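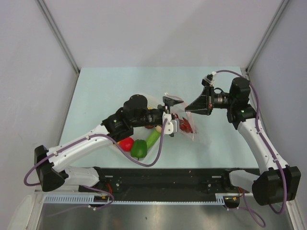 A clear bag on the packing table, lying flat and partly open.

Bags and packing: the things you keep asking me

I run the little Prirnden shop and pack every order myself, so these answers come straight from the packing table.

Why do you still use clear bags?
I like to see what I've packed before it goes in the post! With a paper envelope I was forever opening things up again to check I'd put the right buttons in.

Are they noisy?
Yes, sorry. Thin film crinkles, and if you're opening a parcel next to a sleeping baby you'll want to go into another room.

Can I ask for no bag at all?
Of course – just write "no bag" in the order notes. Yarn is the one exception, as a wet postbag can ruin a whole skein. Everything else can go in tissue.

How do I get a flat bag to open when it sticks to itself?
Rub the two sides between finger and thumb near the mouth, then blow gently into the gap (or slide a ruler in if you're feeling proper).

How many bags come in a pack?
The Fostier ones come in 200s and the Hornix ones in 30s. I'd try the small pack first if you're not sure of the size.

Can I use them again?
Please do! I keep mine flat in a drawer under the tea towels. If you've peeled the label off and left a sticky patch, a drop of cooking oil on a cloth will shift it.

My bag arrived split. Will you replace what was in it?
Yes, if anything's missing or spoiled. Send me a photo within 2 weeks and keep the outer parcel until I've replied – I usually get to messages after tea.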